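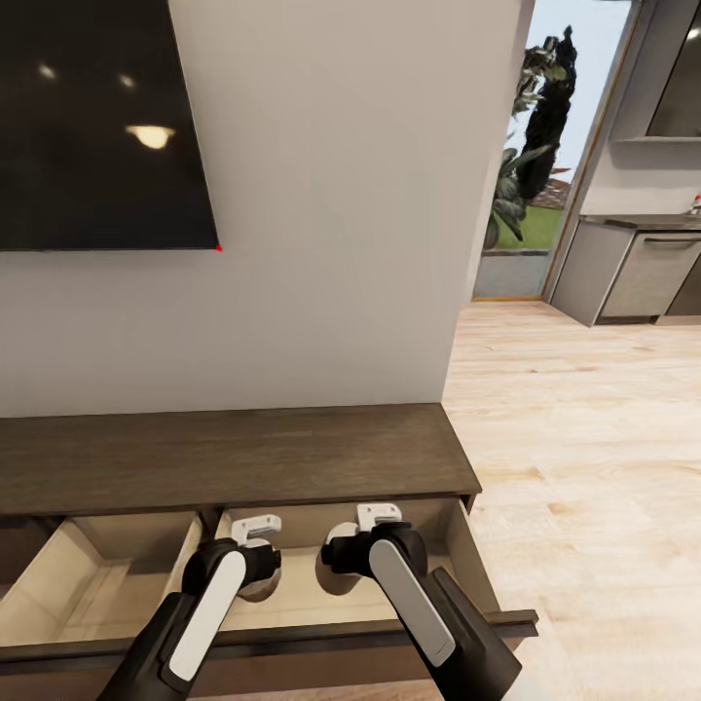

Wall-mounted television above a long wooden console.

Home | News | Titles | Contact

PRUNDICO PUBLISHES GUIDE TO ARMS EXPORT LICENSING

January 2022 – Prundico has released Licence Refused, a 200-page handbook on how governments approve or block weapons sales abroad. It compares licensing law in 12 countries. 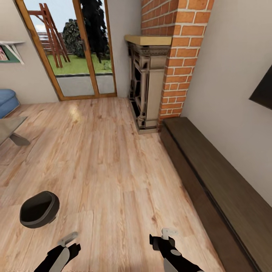

Glazed door with a wooden frame.

The text draws on 2694 published decisions, sorted by destination and by grounds for refusal. Re-export clauses have a separate chapter.
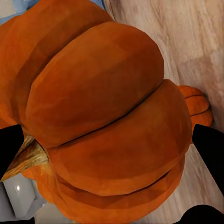 Ingrid Wojcik said the tables on end-user certificates were overdue, and that most existing summaries stop at the first buyer.

A second volume, on brokering and transit, is due in August. Benítez will edit it. Ulum handles library orders.

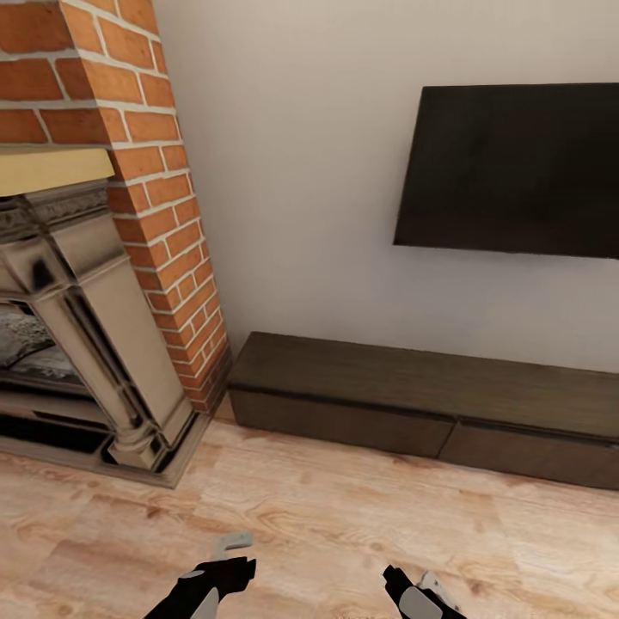 One early reader asked whether lapsed licences were counted as refusals. They are listed separately, in the annex.

Shares: 30 | Comments: 2
Contact: Prundico press desk | Back to top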